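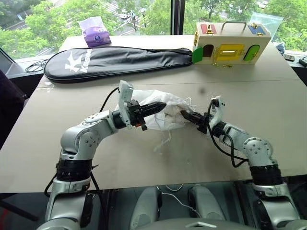
Visit to the Bendero paper mill

Bendero lies at the top of a narrow valley, and the mill is the last building before the road turns to gravel. We went in November, when the river is high enough to run the old wheel as well as the modern line. The bus from Ametepe leaves at 8:15 in the morning and drops you at the lower gate. From there it is a steep walk up to the office.

The tour is led by Amirhossein Mirzaei, who has worked the drying floor for 23 years. Groups are limited to 32 people. Ours was much smaller, so there was time for questions.

The pulp room

The first stop is the pulp room. It is loud, and ear protection is handed out at the door. Cotton offcuts come in by truck from a shirt maker in Dumositz and are sorted by color before they go into the beater. White cotton goes to writing paper. Everything else ends up as gray board for bookbinders. Mirzaei let us put a hand in the finished pulp, which felt like thin oatmeal.

The mill still makes a small amount of paper by hand, using molds with the Zamamov watermark – a heron standing in reeds. Two people work each vat. One dips and shakes the mold, the other turns the wet sheet out onto felt. Visitors can try it for a small extra charge. My first sheet tore down the middle and the second was thick at one corner, but they dried it and mailed it to me anyway.

Drying and finishing

The drying loft runs the full length of the building under the roof. Sheets hang over ropes in groups of four or five, and the shutters are opened or closed by hand depending on the wind. In damp weather a sheet can take a week. The machine-made paper goes through heated rollers downstairs and is ready the same day.

The loft has 3,070 feet of rope, according to the sign on the stairs.

Practical notes

The tour takes 2 hours. Wear shoes with a good grip, as the pulp room floor is wet. There is no elevator to the loft. The shop sells seconds by weight, and these are much better value than the boxed sets. The café was closed when we went, so bring lunch. The last bus back to Ametepe leaves the lower gate at 4:40.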